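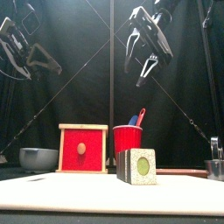 4. Setting the hot water timer

1. Hold down the clock button on the Holdale panel until the display flashes.
2. Set the hour, then the minutes. The panel uses the 24-hour clock.
3. Choose a heating period of 30 or 90 minutes.
4. Press OK to save.

Note: the panel locks after 49 seconds - press any key to wake it. 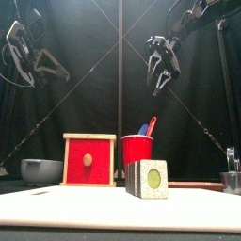 Fig. 6. White board with dark pole behind.

Caution: never set the tank above 60 degrees if there are small children in the house.

5. For a second period, repeat steps 3 and 4.
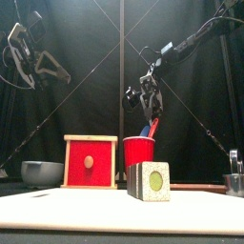
Burgi Gisler writes that her panel lost the evening period when the clocks changed in October, and that saving it again put it right.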